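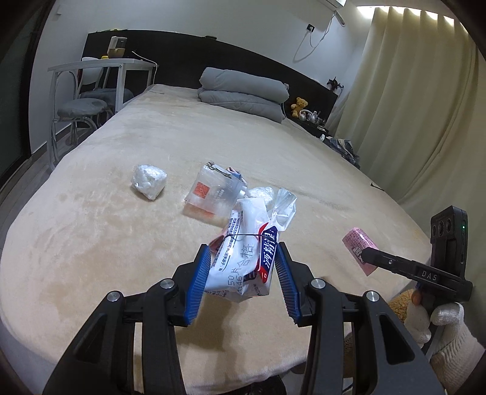 Section 4. Big bed: sheet on, wrappers off

For whoever is setting up the back bedroom at Kastitz. Read section 3 first if the mattress is still in its bag. Key box code is 2832, same as the front door list. Linen is in closet 62, the tall one by the stairs, not the one with the paint.

What you need
Plush fitted sheet, beige, big bed size
Scissors, round tips
One small trash bag, one paper bag for anything you're keeping
Lint roller
Pen

Sheet first, packets second. Always.

4.1 Fitting the sheet

1. Pull the bed off the wall a hand's width. Lift at the foot end, don't drag by the headboard. The bolts on the black one work loose if you pull on it.

2. Find the care label on the sheet. Goes bottom left, foot end. If there's no label somebody has cut it off, then just look for the longer side and run that head to foot.

3. Head end corners on first, both of them. Tuck deep. The headboard side is tight and you'll want it done while you still have slack.

4. Walk down to the foot. Third corner. Then the last one, opposite side, which will fight you. Lift the mattress corner with your knee, pull the elastic under, let go.

5. Smooth from the middle out with the flat of your arm. Plush shows every handprint. Brush it all one way, head to foot, or leave it, guests sit on it anyway.

6. Push bed back. Check the sheet didn't get pinched behind the headboard.

Note: if a corner pops off more than once, wrong size. There are two beige ones in the closet that look the same folded. Smaller one has a B in pen on the hem (Svenja did this in February, thank you Svenja). Fold it, put it back, get the other.

Caution: no scissors on the bed once the sheet is on. Plush snags and then it runs. We lost the Pultton throw that way. Open things over the desk.

4.2 Sorting the small packets

Small stuff for the room comes in single plastic packets and they end up on the bed, it's the only flat surface big enough. Fine. But they have to come off again before the duvet goes on.

1. Spread everything out. Nothing on top of anything else. Clear plastic on a pale sheet is hard to see, so get down low and look across, or just run your hand over it.

2. Pick up one piece at a time. Squeeze it. Something inside? Keep pile, left side of the bed. Only crinkle? Trash bag, straight away.

3. Balled up plastic: open it before it goes out. Takes a second. Cengiz threw away a full set of spare bed feet in a ball of wrapping and we had to reorder from Akyol, and it was 60 with the shipping.

4. Frosted pouches: hold up to the window. You can mostly see if there's something in there. Don't tear them, snip the top corner over the desk.

5. Packets with a printed label: leave sealed unless the room list asks for what's inside. If you can't read the label, don't guess. Take a photo of the front AND the back, send it to Karthik, put the packet in the paper bag. He sorts out what it is and writes it on with the pen.

6. Printed dots or stamped numbers on the back are usually batch or date stuff. Include them in the photo. They rub off so don't handle that side too much.

7. Loose elastics, cords, ties: into the jar on the windowsill. We use them for the curtains.

8. Last pass with your hand flat over the sheet. Corners too, and the gap at the headboard. Bits slide down there.

Note: a wrapper inside a wrapper is normal. Inner one with colored print often has the instructions on it. Keep until the item is in place and working, then bin.

Note: Some printing can transfer if it lies on the sheet in the sun. Red and orange the worst. Don't leave packets over lunch.

Caution: plastic bags and little kids. If a family is booked, trash bag goes all the way down to the outside bin before you do anything else. Not in the hall, not tied on the door handle.

4.3 Sheet check

1. Lint roller, long strokes, same direction as before. Short strokes pill it.

2. Look at it from the door with the ceiling light on and again with it off. Marks show in one or the other.

3. Small mark: damp cloth, cold water, dab. Don't rub. Let it dry befroe the duvet.

4. Big mark: strip and start over from 4.1. Sorry. Dirty one goes in the blue hamper with a note saying what the mark is.

5. Wash cool, tumble on low or hang it. No softener on plush, goes flat.

4.4 Finishing the bed

1. Duvet on, open end to the foot.

2. Pillows against the headboard, standing up, zipper side down.

3. Throw if there is one. Butitero throws go across the foot, folded in three. Anything else just fold it so it looks ok.

4. Paper bag with the keepers: write the room on it, put it on shelf 248 in the storeroom. Closed at the top please, last time it tipped and everything had to be sorted again.

5. Sign the sheet on the back of the door. Initials and time is enough.

Problems

Sheet rides up overnight. Mattress topper is probably slipping. Take it all off, turn the topper so the grippy side is down, refit.

Static, plastic sticks to everything. Radiator on too long. Wipe your hands with the damp cloth, open the window a bit, carry on.

Item on the room list but not in any packet. Check the trash bag first. Then under the bed. Then ask Zübeyde, she has the delivery notes and knows what came short.

Too many packets for one bag. Use two, number them, same shelf.

Same thing turned up twice. Keep both, second one goes to the front bedroom which is always missing something.

Headboard wobbles. Allen key is taped under the slat at the head end, left. Snug, not hard. If it still moves after that leave a note for Alper and don't lean on it.

If you run out of time, do 4.1 and 4.2 and stop there, the rest can be done Sunday before check in. Leave the duvet on the chair so the next person knows where you got too.

Section 5 is the wardrobe.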